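Dishwasher stops mid-cycle with error 7, water left in the bottom

Status: Solved
Category: Kitchen appliances / Drainage
Opened by: Iida Lahtinen

Original report

The dishwasher is a Jusik built-in, installed when we moved into the house in Horkville. It fills and washes normally. When it gets to the first drain it hums for a while, stops, and shows a 7 on the display. The door light blinks. There is water standing over the filter, enough to cover the bottom of the tub.

If I turn it off at the wall and start the drain program by hand, some of the water goes out and then the same error comes up.

This began in August. At first it was one load in several, now it is every load.

What I have done so far:
Took out the filter and washed it. There was some rice in it, not much.
Ran hot water in the sink before starting the dishwasher.
Ran one empty cycle at the hottest setting.

None of that made a difference. The manual only says that 7 means "drain fault, contact service." The nearest service shop is Irkosska and they can't come out for two weeks, so I would like to try what I can myself first.

Reply from support (Jääskeläinen)

Error 7 on this series comes up when the water level has not dropped within 200 seconds of the drain pump starting. It doesn't say why. The usual causes are a blocked pump inlet, a kinked or clogged drain hose, a blocked connection at the sink, or a worn pump.

Please answer these before we go further:
Does the pump sound steady, or does it rattle or click?
Does the drain hose go to a standpipe or to the sink trap?
Was any plumbing work done under the sink before this started?
What detergent and rinse aid do you use, and has that changed?

Update from Iida

The pump sounds steady. No clicking.

The hose goes to a spout on the sink trap. No plumber has been here, but I did swap the sink faucet in July and had to move things under there.

Detergent is powder, the same as always. I ran out of rinse aid at some point in the summer and went without it for a few weeks, then filled it again.
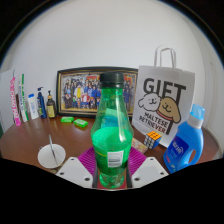

I also had a look at the hose with a flashlight. It goes up behind the cabinet and I can't see all of it. The part I can see is not bent. I put my hand on it during a drain and could feel it vibrate a little, but the water at the sink end was only a trickle.

Reply from support (Jääskeläinen)

A steady pump and a trickle at the sink end suggests the pump is fine and something is in the way after it. Rinse aid would not cause this, so leave that as it is.

Do these in order and stop when you find something.

1. Turn off the power at the breaker and bail out the water with a cup and a sponge.
2. Remove the filter. Behind it on the right is a small plastic cover. Pull it toward you and feel inside for glass, seeds or label scraps. Wear a glove.
3. Check that the pump wheel turns. It moves in small jerks, which is normal.
4. Put a bucket under the sink trap. Loosen the clamp and pull the hose off the spout. Look into the spout, not only into the hose.
5. Aim the hose into the bucket and run the drain program. Hold on to it.

Write down what happens at step 5.

Update from Iida

Steps 1 to 3: nothing behind the cover, and the wheel turns in jerks like you said.

Step 4: the hose was clean at the end. The spout was nearly closed with gray grease. I could get a pencil tip into it but no more.

Step 5: the water came out hard, up to 4 quarts before I had to stop it and empty the bucket. No error.

I cleaned the spout with a bottle brush and hot water, took the trap apart as well, and put it all back with the clamp tightened. Normal program, 106 minutes, finished without stopping. The tub was empty at the end.

Reply from support (Jääskeläinen)

Good. While you are under there, check that the hose rises to just below the countertop before it drops to the spout. If it got pushed down during the faucet job, dirty sink water can run back into it and the grease will build up again. A plastic strap and one screw will hold it.

Update from Iida

It had dropped down behind the trash can. Strapped it up under the counter. Several loads since then and no 7. I called Irkosska and canceled the visit. You can close this.

Ticket closed by support.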